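Last updated: March
By Vesna Kneževič

Chapter 9
Who Gets to See the Record?

In the spring of her second year on the Sumden city council, Pundari asked to read the minutes of a meeting she had attended herself. The meeting had been closed to the public. It concerned a contract for the repair of the Minham Road bridge, and she remembered the discussion well. The city clerk told her that the minutes existed, that they were accurate, and that she could not have a copy.

The clerk was following the rules. Under the council's standing orders, minutes of a closed session stayed sealed until a majority voted to release them. Being in the room did not give a member the right to take the record out of it. Pundari could read the minutes at a desk in the clerk's office between 9 a.m. and noon, and she could not copy any part of them.

This chapter is about records of that kind: the written account of what a legislative body did when the public was not present. Chapter 8 dealt with open meetings and the notice that has to be given for them. Most of the business of a council or a legislature falls under those rules. Closed sessions are the exception, but they often cover the matters people care about most, such as lawsuits, land purchases, personnel and the conduct of the members themselves.
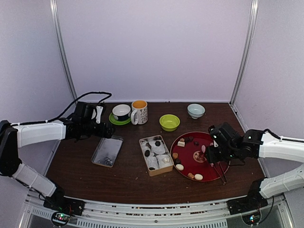
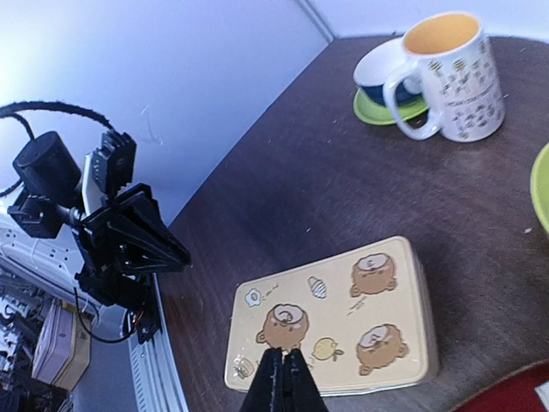
Three questions come up again and again. The first is who owns the record. In some places it belongs to the full body, and in others to the committee that held the session. The second is who can order its release, and by what vote. The third is what may be taken out before it is released. A clerk may black out a home address without much argument. Blacking out the name of a witness is a harder matter, and the rules on it differ from one state to the next.

In Sumden the argument over the bridge minutes lasted most of a year. The chair of the public works committee, Havlíček, first opposed release on the grounds that the contractor might sue. Later he supported releasing part of the file – the votes, but not the discussion. The full file ran to 670 pages. The council's attorney proposed holding back 185 of them, mainly bids and letters from the contractor's insurer. Pundari wanted to hold back none.

What the council finally adopted was a compromise. The minutes were released in full, along with a list describing each page that had been withheld and the reason for it. By then the number of withheld pages had dropped to 98. A list like this is usually called a withholding index, and section 9.2 explains how to read one.

We will return to the Sumden file several times. It is a small case, with no crime at the center of it and no famous names, and for that reason the procedure is easy to follow. Larger cases move through the same steps – a request, a refusal, a vote, a review and a release – though they take longer and involve more lawyers.

Section 9.1 begins with the decision to close a meeting in the first place. As you read it, keep in mind that a record can be sealed only if somebody made one. Some bodies are required to keep full transcripts of their closed sessions. Others need only write down the time, the names of those present and the result of any vote.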